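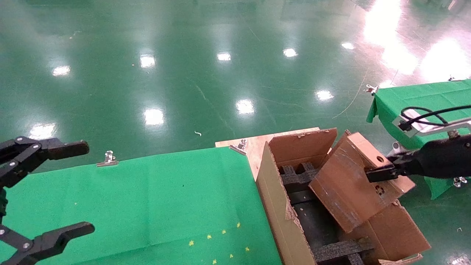
Fig. 3. Glossy green epoxy floor with reflected ceiling lights and fine scuff lines.

Unit 3: Specular and Diffuse Reflection from Floor Finishes

Scope

These notes cover light reflected from interior floors. Wall and ceiling finishes are treated in Unit 4. Bring the Grotcombe tables to the lab.

Terms

Specular reflection: light leaves the surface at an angle equal to the angle of incidence, measured from the normal. A smooth coating returns a recognizable image of the lamp.

Diffuse reflection: light scatters over many directions. An ideal diffuser has the same luminance from every viewing position.

Most floor finishes do both. A clear or pigmented resin reflects part of the light at its top surface, and that part keeps the color of the lamp. The rest enters the coating, is scattered by pigment, and leaves with the color of the floor.

Dependence on angle

Top-surface reflection is weakest when the floor is viewed straight down and rises steeply toward grazing angles. A floor that passes inspection underfoot may still produce glare at the far end of a corridor. Gloss meters are commonly set at 20, 60, or 85 degrees; the 20 degree setting separates high-gloss samples best.

Locating a reflected lamp

Treat the floor as a plane mirror. Draw the lamp at an equal distance below the floor, then connect that point to the eye. The line crosses the floor where the highlight appears. Highlights shift as the observer moves, but scratches stay put.

Worked case: Kollora stockroom

Lamp height 3 m, eye height 1.5 m, horizontal distance from lamp to observer 9 m. By similar triangles the highlight falls 3 m from the observer. Angle from the normal: arctan(3/1.5), or 63 degrees.

Exercises

1. Repeat the Kollora case with the lamp raised to 6 m.
2. Using sample 841 from the Fistenetti set, plot gloss reading against number of abrasion passes, up to 10.
3. Read the Sepúlveda handout on glare indices before Unit 4.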